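3.2 Layout of the parts tray and the open case 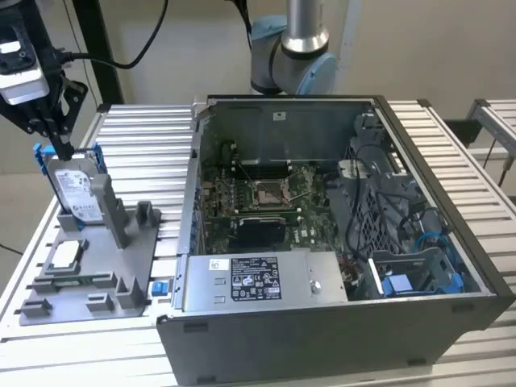
The order in which parts are set out before fitting has received little attention in earlier work on desktop repair. At the Trindgate workshop, Wickramasinghe and Uddin recorded 357 rebuilds and noted where each part was kept until it was needed. Cases were worked on lying on their side, with the side panel off.

Figure 6. Parts tray beside an open desktop tower. The hard drive stands upright in a blue caddy; the processor lies in a pocket towards the front of the tray. The socket on the motherboard is empty and its lever is raised.

Small parts left loose on the bench were the main cause of delay. In 23 rebuilds a part had to be searched for, and in nine of these it was the processor. A fixed pocket for each item - the approach first tried at Galura - reduced such searches in the later sessions, which began in August. Storage of drives in their caddies is treated separately in Section 3.3.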